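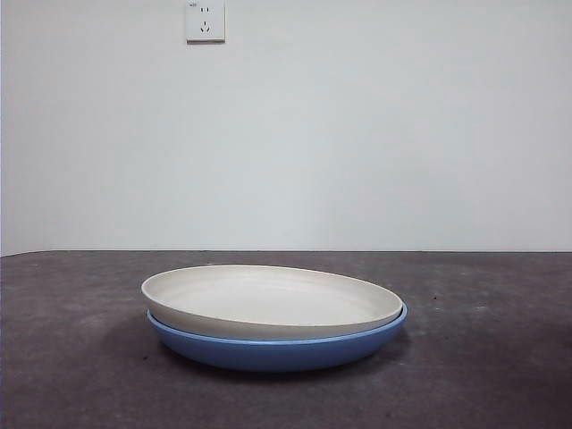
Pirjo Vainio had lived in Drovthorpe for fourteen years before she learned that her neighbor could sing, and she only learned it then on account of the plumbing.

The pipes in their building ran straight up from the cellar, past Aarne Ruotsalainen's kitchen and into hers, and in July, when the heat sat on the town like a big patient dog, everyone kept the cupboard doors open under the sink for the bit of cool air that came up. So it was that one evening, with her sleeves rolled and the supper things still to be put away, she heard a man's voice rise out of the dark behind the dish soap, singing an old song about a ferry.

She stood very still. It was her mother's song, or most of it was. He had the second verse wrong — he sent the ferryman home to his wife, when any child in Fultau could have told you he rowed on until morning.

She let it go that night, and the next. On the third she got down on her knees, which took some doing, put her head in among the sponges and the spare light bulbs, and sang the verse back down to him the right way.

There was a long quiet, and then a clatter, as of a spoon going into a pan.

"Is that Mrs. Vainio?" said the pipe.

"It is," she said. "He doesn't go home, Mr. Ruotsalainen."

"My grandmother always had him go home."

"Then your grandmother was a kind woman, but she had it wrong."

He thought this over, and she could hear him thinking, or at any rate she could hear the water ticking. Then he asked whether she would mind going through it once more, a little slower, so he could write it down. She did mind, rather, on account of her knees, and she told him so, and said that she had coffee on, and half a plum cake that would only go dry, and that there were stairs in this building for a reason.

He came up in a clean shirt, with a pencil behind his ear. They got as far as the fourth verse before the coffee ran out, and argued happily over the fifth until it was dark.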